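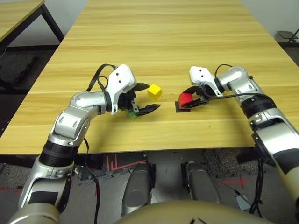
Sumuttonの大きいテーブル、9か月使った感想

6月22日(月) 文:Rostyslav Skoryk

去年の9月に買ったSumuttonのテーブル、そろそろ感想を書いてもいい頃かなと思います。買った直後に「最高です!」と書くと、だいたい半年後に後悔するので(前の椅子のレビューがまさにそれでした)、今回はしばらく黙って使っていました。

まず色。明るい蜂蜜っぽい木目です。通販サイトの写真ではもっと白っぽく見えていたので、箱を開けたときは「あれ、黄色い?」と思ったんですが、薄いグレーの壁と濃いグレーのカーペットの部屋に置いたら、これがちょうどよかった。部屋が暗く沈まないんですよね。木目は横にすーっと流れていて、ところどころに濃い筋と明るい帯が入っています。均一すぎないのが好みです。

気に入ったので、あとから同じ色合いのものをもう一台足しました。こっちは奥に置いています。脚は黒い金属で、下に向かって斜めに伸びる形。見た目は軽いのに、持ち上げると全然軽くない! 組み立てた翌日は腰に湿布を貼っていました。説明書には「お二人で」と書いてあります。従いましょう。

高さは70センチ。私は身長がわりとあるほうなので、座って使うぶんにはいいけれど、立って何かやるには少し低いです。昇降式にすればよかったかと一瞬思いましたが、値段を見てそっと画面を閉じました。

よく聞かれるのが、天板の上で物が見やすいかどうか。これはかなりいいと思います。うちではBedoのカラーキューブをよく広げるんですが、緑も赤も木目の上でぱっと目に入ります。心配だったのは黄色で、天板も黄色寄りだから紛れるかなと思いきや、キューブのほうがずっと鮮やかなので大丈夫でした。前に使っていた柄入りのテーブルクロスの上では、小さいものをしょっちゅう見失っていたので、それだけでも買い替えたかいがあります。

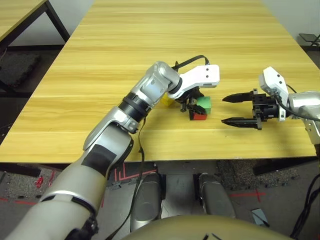
手入れは固く絞った布で拭くだけ。専用クリーナーも2,000円で売っていて、つい一緒に買ってしまったんですが、正直なくても困りません。まだ半分以上残っています。誰かほしい人いますか。あ、コーヒーの輪じみは一度やりました。十分くらい放置したくらいなら普通に拭き取れて、一晩置いたときは翌朝ちょっと焦りましたが、二、三回拭いたら消えました。

不満も書いておきます。ひとつは角。手前の縁がまっすぐですぱっとしているので、長時間腕をのせていると跡がつきます。私は薄いタオルを折って敷いています。見た目は台無しです。もうひとつは配線。コードをまとめる穴も受けもないので、ケーブルは縁から床に垂らすことになります。クリップで留めればいい話なんだけど、この値段なら最初からつけてほしかったなあ。

がたつきは最初だけありました。カーペットの上なので脚の沈み方に差が出るみたいで、一週間ほどして脚のネジを締め直したら落ち着きました。それ以来、六角レンチは引き出しに入れっぱなしです。

ちなみに購入前は、Darwishの似たサイズのものと最後まで迷っていました。あちらは天板が少し厚くて、触った感じはしっかりしています。ただ木目の色が赤みの強いものしかなくて、うちの壁には合わないなと。店頭で両方を並べて見られたのはZonotcombeの展示スペースだけだったので、近くの人は行ってみるといいですよ。平日の昼間がすいています。店員さんがあまり話しかけてこないのも、私にはありがたかった。

二台目を頼んだときは、一台目と色がずれないか心配でした。木目ものってロットで違ったりしますよね。届いて並べてみたら、言われなければ分からないくらいには揃っています。並べて一枚の大きな台みたいに使いたい人は気になるかもしれませんが、離して置くなら問題なし。

点数をつけるなら五点満点で四点です。減点は縁と配線。広い天板に物をわーっと広げて何かするのが好きな人にはすすめます。逆に、パソコンを置いてじっと座る用なら、もう少し縁の丸いものを探したほうが腕が楽だと思います。次は黒い小さめの台をもうひとつ足そうか考え中で、買ったらまた書きますね。

当サイトではCookieを使用しています。閲覧を続けると、Cookieの使用に同意したものとみなされます。 同意する 設定を変更

お問い合わせ | 無断転載はご遠慮ください © Rostyslav Skoryk | ページの先頭へ戻る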